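Viorica Gavrilă
November 16, 2020

1/ Back from Pleresville, so a few notes on the pilgrim walk for anyone thinking of going. It starts at the Gidlow bridge and ends at the hill chapel, 7 miles, mostly on farm track.

2/ The bus from town stops on the far side of the bridge. Don't get off at the mill, as I did the first time. There is no pavement between the two and the lorries come through fast.

3/ The first shrine is in the wall of a barn. It is easy to walk past. Look for a small iron gate at knee height. People leave candle stubs and coins, and the farmer is fine with it as long as you shut the field gate behind you.

4/ After that it is flat until the spring. The water is piped into a stone trough and local people fill bottles there. I drank it and was fine. There is a bench, but no shelter.

5/ The climb has almost 300 steps, cut into the hill and worn in the middle. Keep to the left, where there is a rail for the upper part. It took me 40 minutes with stops.

6/ The chapel is unlocked in the mornings. In January they hold the feast and it is full, so go early or stand outside. The rest of the year you may well have it to yourself. Cover your shoulders and leave your boots in the porch.

7/ I stayed three nights at the Mocanu guest house, at the bottom of the lane. Plain rooms, good soup, cash only. They will keep your bag if you are walking on the last day.

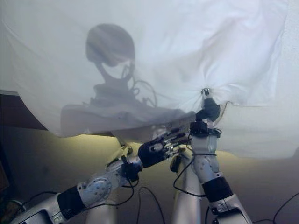
Travel notes

8/ Someone asked about carrying on to Widadora. You can, but the path beyond the chapel is poorly marked and I lost it twice. Take a paper map. Phone signal goes at the ridge.

9/ The return bus leaves from the church, not from the bridge. Check the times on the board by the door, as the printed leaflet is out of date.

Recent threads
Widadora by the slow train
What to pack for hill shrines
Eating in Pleresville on a fast day

We use cookies to remember your settings. Accept / Manage choices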